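Granard two-arm bench cell: two months with the setup kit

The Granard kit sells for $699, and for that you get mounts, cable clips, two spare sets of gripper fittings, a calibration plate and a setup guide. It does not include arms. I mention this early because the store page takes its time getting there, and at least one person in our shop at Clistenstead thought we had found the deal of the decade.

We already had the arms. What we didn't have was a way to get both of them working over the same table without a full day of fiddling every time something got bumped. Granard promises a cell you can square up in 20 minutes. I've been at this long enough to read that as an afternoon, and the first time through it took us most of one.

The mounts are fine. They bolt down where they should, the holes line up, and I haven't had to retighten them since September. The guide is another matter. It has you set the left arm's zero position, then the right, then run a shared reach check, and only on the last page does it mention that the reach check wipes the left arm's zero if the gripper is closed. Walid Jaber found that out the slow way. Write "open both grippers" at the top of page one in marker and save yourself the trouble.

Cable routing is where I expected the most from the kit and got the least. The clips grip well enough, but there aren't enough of them for the wrist end, and the guide shows a tidy run along the forearm that leaves no slack when the wrist turns over. We gave up on it and let the gripper cables hang in a loose arc. It's ugly and you have to keep an eye on what they pass in front of, but we stopped getting dropouts.

For a test job we use furniture parts, the white tapered kind that look like table legs, along with their molded foam packing. I like this as a shakedown. Foam gives under the gripper and a smooth taper wants to slide, so if your closing force is off on either side you hear about it fast. Set each gripper on its own part. The guide says to copy the left arm's values over to the right, and I wouldn't.
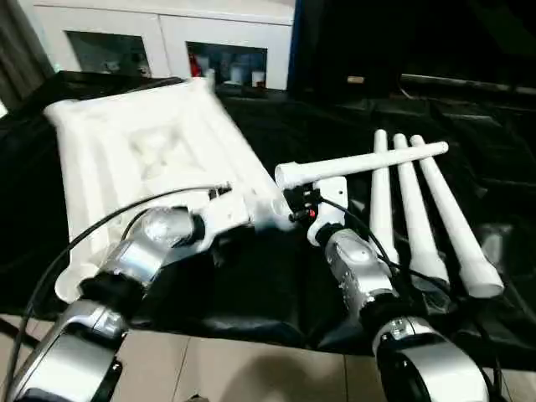 Rukhsana Bangash disagrees with me on the closing force. She wrote back after reading a draft that copying the values is a perfectly good starting point, that she has set up two of these cells at Nikuswood that way, and that my trouble came from worn pads on the right side. She also thinks I'm too easy on the clips.

She may have a point about the pads. We swapped them and the right gripper did hold with less force afterward, though I still ended up with different numbers on each side, and different numbers again a week later. Granard says to check pad wear every 2000 cycles. I'd make it 700 if you handle anything smooth.

The calibration plate deserves a kinder word. It's flat, it's heavy, and it goes back in the same spot each time. One catch: we keep a black sheet over the table to cut down on glare, and the plate has to sit on the bare top. If you leave the sheet under it, you get a height error that is small enough to miss and large enough to make a mess of your first pick. Pull the sheet off, calibrate, put it back, then do a slow dry run to see where it bunches up.

Support has been slow but polite. I asked for extra wrist clips and got a link to the same clips in a pack I had to pay for. I bought a bag of Kemppainen ones instead - wider, a bit stiff, and they've stayed put.

Would I buy it again? For a first cell, probably, since making mounts from scratch would have cost us more in hours. For a second one I'd buy the plate and the mounts if Granard ever sells them separately, and skip the rest. Three stars. A corrected page one would get it to three and a half.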